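Search this site Go

Visit notes: the Nair laundry room, Plirdale
By Khairul Hidayat, January

I went in expecting a sales pitch and mostly got one. Nair says its arm will learn to do laundry from examples, so people sit and steer it through the same chore until the pile of recordings is big enough. They had 2166 when I visited. Aroha Maihi, who runs the floor, told me 212 had been thrown out for bad grasps, and she wouldn't guess how many more should be.

My trouble is with the sameness. One machine, one basket, one concrete floor. I asked what happens in a top-loader house and was told Iretholm would cover that "later."

The view from the wrist is what the system learns from, and on the monitor the fingers take up a lot of it.

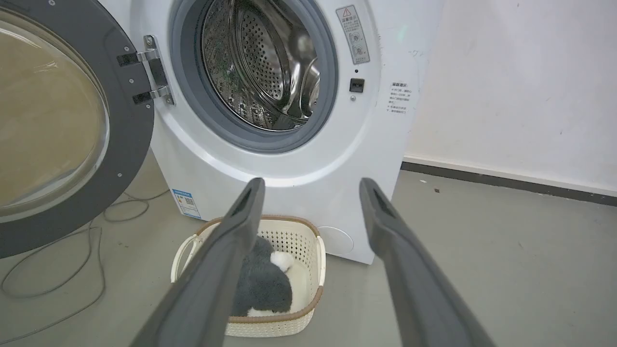 I'd want to see it work in a stranger's kitchen before I believed any of the numbers, and more than 1000 clips from one room won't change my mind.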